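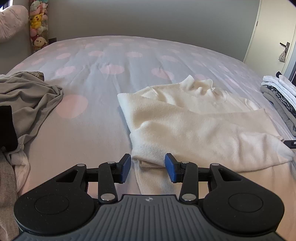 3. The Bed as a Work Surface

3.1 Choice of surface

The households in this study did their folding in many places, including kitchen tables, sofa arms, ironing boards and the tops of washing machines. The bed was nevertheless the surface used most often, and it was the one to which participants returned when a load contained large or soft garments. This section considers what the bed offers as a place for handling clothing, what it makes difficult, and how participants arranged garments on it while a load was in progress. The material is drawn from the 458 folding sessions entered in the Nurneck household register. Of these, 400 had notes complete enough to be coded for surface, garment type and order of work. The remaining sessions were read for context and are quoted only where they bear on a point already established in the coded set.

Earlier work on domestic laundry has tended to treat folding as the short final stage of a longer process, coming after washing and drying and before storage. Our notes suggest that the stage is less compact than this account allows. Garments were carried into the bedroom, put down, moved aside, folded in part, and left while the participant attended to something else. A bed permitted all of this. It was close to the closet or dresser, it was wide enough to hold an unsorted load next to a finished one, and it could be left in that condition until evening. Several participants said that the need to clear the bed before sleeping was what made them finish. One participant in the Fesico group described the arrangement as "a deadline with a blanket on it."

Tables were preferred for shirts and for household linens with straight edges. Participants gave two main grounds for this: a hard surface lets the hand press a crease into place, and standing at a table spares the back. Both grounds were reported less often for knitwear, where a sharp crease was not wanted.

3.2 Placement of sorted and unsorted items

Coders recorded the position of garments on the bed at the moment a new item was laid out for folding. The categories were "finished," meaning folded and stacked; "active," meaning spread out at the place of work; and "pending," meaning bunched, heaped or draped. A garment was assigned to a category by its condition alone. Coders did not infer whether a bunched garment was clean, worn or set aside for mending, as the notes seldom gave grounds for such a judgment and participants' own answers sometimes changed between visits.

The commonest arrangement placed the active garment toward the middle of the bed, with finished and pending items kept to opposite sides. Figure 2 illustrates it. A cream knit sweater lies flat on a pale duvet with large pink polka dots, slightly to the right of center. A grey-taupe garment is bunched over the left edge of the bed, and a folded stack in light grey, white and darker patterned layers sits at the right edge. The three categories can be told apart at once, although the sweater's extended sleeve reaches toward the side occupied by the stack.

This last detail deserves comment. Sleeves were the part of a garment most likely to cross from one area of the bed into another. When a participant spread a sweater fully before folding, the space required was governed by the sleeves and had little to do with the width of the body. Participants who worked on narrow beds dealt with the matter in different ways. Some turned the garment so that the sleeves ran along the length of the mattress. Others folded the sleeve nearest the stack as soon as the garment was down, and straightened the body afterward. A smaller group moved the stack. Moving the stack was the least satisfactory of these measures, as a soft surface gives little support to a pile once it has been pushed, and the upper layers tended to slide.

The edge of the bed was used heavily in spite of this. Finished items were placed there because the edge was nearest to the standing participant, who could lift the stack without leaning. Pending items gathered at the edge for another reason, having usually been dropped there on arrival in the room. In sessions where the load was large, the pending heap often fell in part to the floor, and participants then retrieved garments from two heights during the same session.

3.3 Knitwear

Knitwear was coded separately from other tops. It was folded more slowly than woven clothing of the same size, and participants handled it with more care. They also described it in more detail in interview. Laiba Tanoli, who conducted the interviews in the Faulkner district, noted that questions about sweaters drew answers about particular sweaters, while questions about T-shirts drew answers about T-shirts as a class. The same pattern appeared in the transcripts from the Cekora sites.

Three features of knit garments affected the work. The first was the lack of a stable outline. A woven shirt has seams, plackets and a collar that show where it should lie, and a participant who picks it up by the shoulders can set it down close to its final position. A sweater set down in the same manner will often spread unevenly. Participants corrected this by pulling lightly at the hem, by patting the body flat, or by lifting one side and letting it drop again. Pulling at the hem was common among those who had folded knitwear for many years, but was avoided by others, who feared stretching the rib.

The second feature was the neckline. In a large share of the notes on knitwear, the neck remained folded or crumpled after the body had been made flat. The sweater in Figure 2 shows a fold of this kind gathered near its upper edge. Participants varied in whether they regarded it as a fault. Some smoothed the neck before touching the sleeves, on the view that a twisted neck would throw the shoulders out of line. Others left it until the end and pressed it down with the palm once the garment had been folded. The second method was quicker, and it left a visible bulge in the top of the stack, which the participants concerned did not mind.

The third feature was texture. Fuzzy or brushed yarns held against the bed covering and resisted sliding. This was useful when a sleeve had to be folded inward, as the body stayed in place without being held. It was a hindrance when the participant wished to rotate the whole garment. Touran Nazari, who observed the winter sessions, recorded frequent cases in which a participant attempted to turn a sweater on the duvet, drew the duvet into wrinkles, and then lifted the garment clear and put it down again at the desired angle. Smooth cotton garments in the same load were turned without lifting.

3.4 The covering

The condition of the bed covering had a measurable bearing on the order of work, though less on its outcome. Where the bed had been made tightly, participants began folding at once. Where the duvet was loose, many began by drawing a hand across the area they meant to use. This gesture seldom removed the creases. It marked out a place for the active garment, and other items were kept off that place for most of the session.

A thick duvet presented further difficulty. The surface yielded under the hand, so that a fold pressed at one end of the garment raised the fabric at the other. Participants who noticed this folded with the fingertips and used little downward force. Those who pressed harder often made the final fold in the air, holding the garment against the chest, and used the bed only for laying out and stacking. We coded these as mixed sessions. They were more frequent among taller participants, for whom the height of an ordinary mattress meant a long reach.

Patterned coverings were mentioned by a few participants as an aid. A row of dots or a stripe gave them a line against which to set a hem. We found no sign in the coded sessions that garments folded on patterned bedding were more even than those folded on plain bedding, and we make no claim on the point.

3.5 Other objects in the room

Beds used for folding were rarely bare of other things. The register lists cushions, chargers, books, toys and bags among the items present on the mattress or directly beside it. Participants worked around such objects and did not, as a rule, move them before starting. In rooms belonging to children and younger adults, plush toys occupied a fixed position at the head or side of the bed and were treated as part of the furniture. They limited the usable area without entering into the sorting. Small electronic devices were handled differently. They were left in place until a garment was about to cover them, and were then shifted toward the nearest edge or onto the stack.

Danish Jadoon and Haris Bhutto coded the object lists independently. Their disagreements fell mainly on cloths and garments lying near the edge of the bed, where it was unclear from the notes whether an item belonged to the load. These cases were referred to Adeel Chaudhry for a ruling. Where no ruling could be made from the written record, the item was entered as pending and flagged. The flagged items have been left out of the counts of garments per session given in the appendix, but they remain in the analysis of surface use, as they took up room on the bed whatever their status.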